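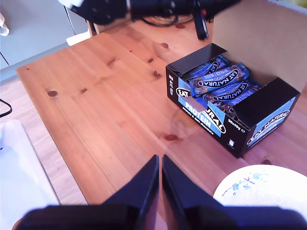 ¿Qué conviene comparar primero cuando pruebas dos pinzas en el mismo brazo? La forma de la punta, antes que la fuerza o la velocidad, porque es lo que decide si los dedos llegan a meterse entre dos objetos que se tocan.

Yo empecé al revés, claro. Cuando monté la Juton me puse a subirle la fuerza como un loco, y luego hice lo mismo con los dedos planos de Cellitz, y acabé con una tabla preciosa que no me servía para nada. Así que os cuento cómo lo hago ahora, que es bastante más sencillo.

Lo primero, elegid una tarea incómoda. A mí me gusta sacar barritas de su caja expositora: envoltorio brillante, unas encima de otras y paredes de cartón a los lados. La caja de Eat Natural, con el frontal medio doblado hacia abajo, va de maravilla, y los dedos negros acabados en cuña tienen por dónde entrar. Con la solapa de atrás levantada hay que vigilar también la muñeca, ¡que se engancha antes de lo que uno cree!

Después, fijad todo lo demás. Misma mesa, misma luz, mismo controlador (el mío es un Vukčević de segunda mano, ruidoso pero fiel) y la caja siempre en el mismo sitio. Yo marco las esquinas con cinta de carrocero.

Poned la apertura inicial en 30 mm y la fuerza en 8 N, y no las toquéis en toda la primera tanda. Haced 15 intentos con cada pinza, empezando por la barrita que tenga más superficie libre. Apuntad tres cosas: si entra, si levanta y si arrastra a la vecina – esta última es la que más se olvida y la que más dice de una punta.

Si la pinza entra pero resbala, subid la fuerza poco a poco y mirad el envoltorio después de cada cierre. Si ni siquiera entra, dejad la fuerza en paz y girad la muñeca hasta que la abertura quede alineada con el lado corto de la barrita.

La cámara la configuro con una exposición fija de 2,000 microsegundos (en el menú de Willwood sale así, con coma inglesa, ojo con eso). En automático, los reflejos del envoltorio azul me volvían loca la detección.

Para la segunda tanda cambiad solo los dedos, volved a calibrar el punto de herramienta y repetid los intentos en el mismo orden.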